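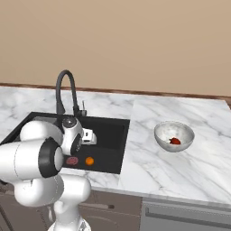
水槽取物任务,仿真环境截图,白碗里是草莓

版块:仿真与评测 > 规范讨论
主题:厨房取物类任务的判定和记录,我们打算这样写,请挑毛病

楼主 灰岩水库
组里八月要冻结一版内部的仿真任务规范,先从水槽这一组开始。任务是把水槽里的食物放进右边台面的碗里。之前三个人各写各的成功判定,同一个策略跑出来的成功率对不上,吵了两次,决定写成文字。
草稿如下:
一、成功条件只看终态。目标物体的质心在碗口平面以下,与碗有接触,夹爪与物体无接触,保持20个仿真步。
二、每个任务变体跑70个回合,随机种子写进配置文件,不允许跑完再换。
三、机械臂任何一节外壳与水龙头、水槽边缘、台面发生接触,记一次碰撞,但不影响成功判定。
四、物体初始位置在水槽底面范围内随机,碗的位置固定。
五、指令文本必须写明物体名称,不允许写“那个东西”。
六、每个回合存首尾两张图和完整的关节轨迹。
第三条组内有分歧,其他条也欢迎提。

2楼 sanjiaofa
第三条不同意。碰了水龙头还算成功,这个成功率报出去有什么用。你们截图里那个水龙头弯得很高,就立在水槽后沿,机械臂伸过去挡住了一部分,这种布局最容易蹭到。真机上蹭一下龙头,轻则急停,重则把龙头掰歪。
建议碰撞直接判失败。

3楼 灰岩水库(楼主)
回2楼。组里也有人这么主张。反对的理由是仿真里的接触有噪声,碰撞网格是凸包简化过的,龙头那种弯管用凸包包起来,中间的空处也成了实体,手臂从空处经过会报接触。直接判失败会冤枉一批。

4楼 sanjiaofa
那是网格的问题,应该去改网格。弯管拆成几段胶囊体就行,半天的事。规范不该迁就资产的毛病。

5楼 老谭修夹具
两位说的都对一半。我们的做法是分两个数报:任务成功率,无碰撞成功率。两个数并排写,缺一个就不收。这样网格没改好的场景也能先用,看的人自己能看出差距。
另外碰撞要设力的门限。没有门限,手腕外壳贴着水槽边滑一下和撞上去是同一个记录,复查的时候看不出来。

6楼 灰岩水库(楼主)
5楼的方案可以。门限你们设多少?

7楼 老谭修夹具
我们用5牛,连续超过两个仿真步才记。这个数是照我们自己的臂和控制频率定的,你们别直接抄,拿几条已知的轻擦和硬碰的轨迹回放一遍再定。

8楼 Kpodo_T
我是Theophilus Kpodo,在Onora做评测,中文是后学的,有说不清楚的地方请指出。
我想说第四条。碗固定,物体随机,这样策略只需要学会一个放置点。我们以前有一组任务就是这样,换了碗的位置以后成功率掉得很厉害,而之前的报告里看不出来。建议碗的位置也随机,范围可以小,但是不能为零。

9楼 灰岩水库(楼主)
碗固定是因为右侧台面高出水槽这边一截,中间还有一道接缝,碗随机到接缝上会歪,初始状态就不稳。

10楼 Kpodo_T
可以做拒绝采样。放下碗,先空跑一段,碗的倾角超过门限就重新采样。重新采样的次数也要写进日志。如果一个种子重采太多次,说明范围设得不对。

11楼 小满不满
插一句第五条。
光写物体名称不够。截图里水槽里有两个东西,一个偏红偏粉的圆的,一个橙色圆的。橙色那个我看像小橙子,也可能是杏。红的那个我放大看了半天,肉片还是萝卜说不准。这种情况下指令里写的名称和渲染出来的样子对不上,视觉语言类的策略就吃亏,人看了都分不清,怎么要求模型分得清。
建议加一条:任务里用到的每个物体,找三个没参与建场景的人看渲染图叫名字,至少两个人叫对才能进任务集。

12楼 sanjiaofa
这条好,支持。

13楼 布袋与轴承
不太支持11楼。资产库的名称是从资产文件来的,改名会牵连一大片脚本。而且真实厨房里也有认不准的东西,全挑好认的,任务就偏简单了。

14楼 小满不满
回13楼。没说要改资产名。资产名归资产名,指令名归指令名,配置里多一列映射就行。
难认的东西可以留,单独归一组,报告里单独列。混在一起的话,失败了不知道是没认出来还是没抓住。

15楼 布袋与轴承
单独归组我能接受。但是映射表谁维护要写明白,不然过两个月就没人更新了。

16楼 灰岩水库(楼主)
映射表跟着场景文件走,谁提交场景谁填,合并的时候检查脚本会查空值。

17楼 老谭修夹具
还有一个问题,截图里碗里已经有一颗草莓了。这是初始状态还是中途截的?你们第一条只看目标物体,那碗里原有的东西怎么算?夹爪放东西的时候把草莓碰出来,算不算成功?

18楼 灰岩水库(楼主)
草稿里没写到。按现在的判定代码,草莓掉出来也算成功。

19楼 sanjiaofa
那就是漏洞。必须加一条非目标物体的约束。

20楼 Kpodo_T
我们内部叫“旁物条款”。写法是:开始时在容器内的非目标物体,结束时仍在容器内;开始时不在容器内的非目标物体,结束时不在容器内。第二句也重要。不然策略可以把水槽里所有东西都放进碗里,每一条指令都算成功。

21楼 小满不满
第二句太关键了。我们有个早期策略就是抓到什么放什么,两个物体的场景里照样拿一半以上的分,看了录像才发现。

22楼 布袋与轴承
旁物条款会不会太严?橙子圆的,碰一下就在水槽里滚,滚到哪里都算不违规吧?

23楼 Kpodo_T
在水槽里滚不违规,只看容器的内外。如果滚出水槽掉到地上,我认为应该算失败,但是这一点可以讨论。

24楼 灰岩水库(楼主)
掉到地上算失败,我同意。判定简单,看高度就行。

25楼 铅笔盒里的螺母
做真机的,说点不一样的。
终态判定在真机上很难照搬。你们写质心在碗口平面以下,我这边拿什么量质心?最后还是人看录像打分。如果这份规范以后想让真机组也用,建议每一条后面都写一句人工判定的对应说法。比如第一条对应“物体全部或大部分在碗内,夹爪已离开,碗未翻倒”。
我们在Varier的产线旁边跑过一批,录像打分用的就是这种句子,两个人独立打,不一致的第三个人看。

26楼 sanjiaofa
“大部分在碗内”和质心判定不等价。长条形物体搭在碗沿上,质心可能在外面,看着又像大部分在里面。

27楼 铅笔盒里的螺母
不要求等价,要求差别写下来。仿真一百回合里有几个回合两种判法不同,抽出来看一遍,就知道差在哪类物体上。

28楼 灰岩水库(楼主)
人工判定句我加进去。抽查比例还没想好。

29楼 老谭修夹具
不用定比例,判定结果不一致的全看,一致的随便抽几条。
顺便说第六条,首尾两张图不够。夹爪伸进水槽以后,从这种斜上方的视角看,手臂自己就把后面挡了一块,尾帧里物体在不在夹爪里有时候看不出来。至少再加一个腕部视角,或者正上方加一个只用于评测的相机,不喂给策略。

30楼 布袋与轴承
评测专用相机这个要小心。我见过配置写错,评测相机进了观测字典,策略训练时也吃了进去,分数好看得不得了。

31楼 老谭修夹具
所以名字上要带前缀,观测字典的键要做白名单。白名单之外的键,加载时直接报错,别只打警告,警告没有人看。

32楼 夜航的驳船
第一条的保持时间,20步是多长?写步数不写步长,换个仿真频率意思就变了。我们从Lakatos那套环境迁过来的时候就踩过这个坑,同样的步数,实际时间差了好几倍,原来成功的一批变成没放稳就算成功。

33楼 灰岩水库(楼主)
控制频率是每秒20步,所以是一秒。改成写秒,换算交给代码。

34楼 夜航的驳船
还有回合上限也要写。草稿里没看到。

35楼 灰岩水库(楼主)
漏了。现在用的是265步,这个数是从示教数据里来的,取的是最长一条示教的长度。

36楼 夜航的驳船
拿最长示教当上限有点紧。策略第一次没抓住,再抓一次就超时了。我会放宽一倍。

37楼 sanjiaofa
不同意放宽一倍。上限放太宽,靠反复试碰运气的策略分数就上去了。可以记首次抓取成功率,另列一栏。

38楼 夜航的驳船
另列一栏可以,但上限还是要放。真机上重抓是正常行为,把重抓的策略全判超时,等于鼓励大家训只会抓一次的。

39楼 sanjiaofa
这点保留意见。

40楼 灰岩水库(楼主)
上限这一条先不定,我拿现有的三个策略在两种上限下各跑一遍,把差别贴上来再说。

41楼 小满不满
第二条70个回合,置信区间报不报?这个回合数下,两个策略差几个点根本分不出高低。见过太多表格拿这种差距标粗体的。

42楼 灰岩水库(楼主)
报区间。回合数受机器时间限制,暂时加不上去。

43楼 Kpodo_T
如果两个策略用同样的种子,可以做配对比较,比单独的区间更有力。所以第二条里“不允许换种子”很好,再加一句“所有策略用同一组种子”。

44楼 青藤门
问个题外的,渲染这一块规范里管不管?同一个场景,台面那种白底灰纹的大理石,光照一换反光就不一样,碗又是白的亮面,放在白台面上边缘容易糊。我们在Praker的评测里光照是锁死的,换光照算另一个变体。

45楼 灰岩水库(楼主)
第一版锁死,光照和台面材质的变体放第二版。配置里会写明版本号,报数的时候版本号跟着写。

46楼 灰岩水库(楼主)
改后的条文先贴这里,跟前面有出入的以这个为准:
一、终态判定,保持一秒,附人工判定句。
二、70回合,所有策略同一组种子,报区间。
三、任务成功率与无碰撞成功率并列,力门限待标定,水龙头网格拆段。
四、碗位置小范围随机,倾角超限则重采,次数入日志。
五、指令名映射表,三人认名,不通过的物体单独归组。
六、首尾图加腕部视角,评测相机加前缀,观测键白名单。
七、旁物条款,落地算失败。
八、回合上限待定。
九、光照与材质锁定,报数带版本号。

47楼 布袋与轴承
第五条三个人认名,人从哪来?我们组一共也没几个没看过场景的。

48楼 小满不满
隔壁组借,一个场景十分钟的事。给他们看截图就行,别给看文件名。

49楼 铅笔盒里的螺母
第三条那个“无碰撞”,夹爪指尖碰水槽底算不算?橙子那么小,又贴着槽底,抓的时候指尖蹭底面很正常,真机上我们是允许的。

50楼 老谭修夹具
指尖对槽底要豁免,不然这一栏谁来都是零。指尖以外的部分不豁免。

51楼 灰岩水库(楼主)
收到,第三条补上指尖豁免,只限水槽底面,槽沿和龙头不在内。标定门限用的轨迹我今晚开始录。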